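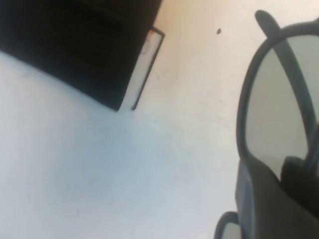
Report on a Visit to the Rondari Bindery and Paper Store

Prepared for the Local Records Network, 17 Jun 2026

Purpose of the visit

Members of the Local Records Network visited the Rondari Bindery during its annual open day. The bindery repairs books and boxes archival material for libraries, councils, parishes and historical societies. Several member organisations hold minute books and rate books in poor condition, and the Network had asked for a closer look at how such work is assessed, priced and scheduled. This report sets out what the party learned and lists matters for members to consider before the July meeting.

Arrival and introduction

The bindery occupies the ground floor of a former wool store, with a loading dock on the lane side and public entry from the street. Visitors signed in, left bags and drinks in the front room and were divided into small groups. The introductory talk ran for 45 minutes, which was longer than the program allowed, and the afternoon sessions were shortened as a result.

The talk dealt mainly with the difference between conservation and rebinding. A rebound book is given a new cover and often new sewing, and is intended to be handled. A conserved book keeps as much of its original structure as possible, and may remain too fragile for everyday use. Staff said that many clients ask for the first when they need the second, and that the choice should be settled in writing before a volume leaves its owner. Members will recall that the Network's own guidance is silent on this point.

The paper store

The paper store was the first stop. Papers are kept flat in wide drawers, sorted by weight and grain direction, with the tissues used for mending held separately. The room is cool and has no windows. Stock from Brultik, the main supplier of board and endpapers, fills most of the lower drawers. A second supplier, Karagiannis, provides the cloth and leather.

Grain direction received a good deal of attention. Paper folds and bends more easily along the grain, and a book whose boards, endpapers and text block do not agree will warp with changes in humidity. Visitors were invited to tear strips in both directions and compare the edges. Several members remarked that this explained the behaviour of volumes in their own collections that had been repaired locally in past decades.

Assessment

Each volume is assessed on arrival. The assessor records the condition of the boards, spine, joints, sewing and leaves, notes any loose enclosures, and checks for mould and insect damage. Anything showing signs of active mould is bagged and kept apart from other work. The owner then receives a written report with 2 costed options, and no treatment begins until one has been signed and returned.

The party was shown sample reports. They were clear and free of jargon, although the scale used to grade condition was not explained on the form itself. The Network may wish to suggest that a short key be added. Members should also note that the assessment fee is not refunded if the owner decides against treatment.

Sewing and covering

The sewing room was the busiest part of the building. Work was under way on a set of council rate books, each of which had come away from its original cords. The sections had been cleaned, guarded along the fold with tissue and pressed before being sewn again on linen tapes. Staff explained that a large ledger can take several days at this stage alone.

Covering was demonstrated on a smaller volume. Wheat starch paste is made up each morning and discarded at the end of the day. The demonstrator worked quickly once the paste was on, as the cloth stretches when damp and must be drawn over the board and turned in before it sets. The finished book was placed under weights and would not be opened until the following day.

Boxing

For many records, the bindery recommends a well-made box in place of treatment. A box protects against light, dust and careless shelving, and costs a fraction of full repair. The bindery produces around 2,000 of them in a year, in several patterns, from simple folders to cloth-covered drop-back boxes. Measurements are taken from the volume itself at its widest points. Sizes supplied by clients have proved unreliable, and the bindery no longer accepts them for fitted work.

Board is cut on a machine made by Fendum and assembled by hand. All materials used next to the records are acid-free. Members with limited funds were advised to box an entire series first and to reserve treatment for volumes in regular demand. The party considered this the most useful advice of the day.
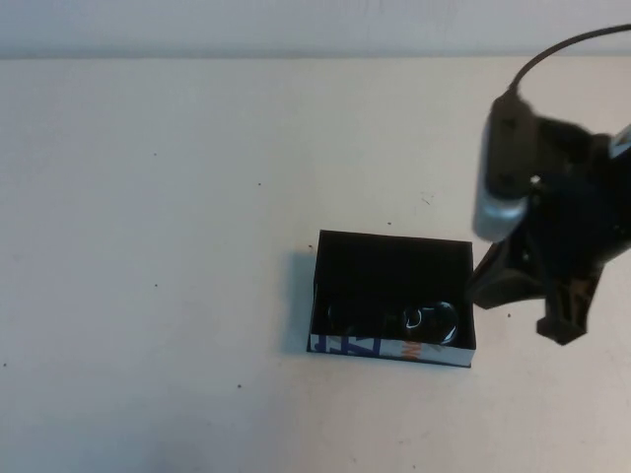
Boxing a series should not be treated as a way of putting off decisions about copying, the representative from the Upper Valley Historical Society said in response, and any member taking up the advice ought to prepare a list of volumes for digitisation at the same time. The society had boxed its hospital registers and then left them unlisted, with the result that readers stopped asking for them. The point was generally accepted, and it was agreed that listing should be included in any joint application.

Costs and waiting times

The minimum charge for treatment is $900 per volume, excluding freight and insurance. Boxes are priced by size and pattern, with a reduction for larger orders. The bindery does not collect from clients. It will, however, advise on packing, and a printed sheet on the subject was available at the front desk.

Work is accepted in order of arrival. Urgent requests are considered only where a record is at risk of further loss, as after a flood or a burst pipe. Owners remain responsible for insuring their material in transit and should confirm with their insurer that it is also covered while on the bindery's premises.

Facilities and access

The building is accessible by ramp from the loading dock, although the signs to this entrance were small and easily missed. Morning tea was provided. Street parking was limited, and members travelling to future open days are advised to use the public car park behind the post office.

Matters for members

Members are asked to review their bound records before the July meeting and to note which volumes are in regular use, which are damaged and which have already been copied. Those interested in a shared order for boxes should advise the Network office in writing. Copies of the bindery's price list and packing sheet are held at the office and may be borrowed on request.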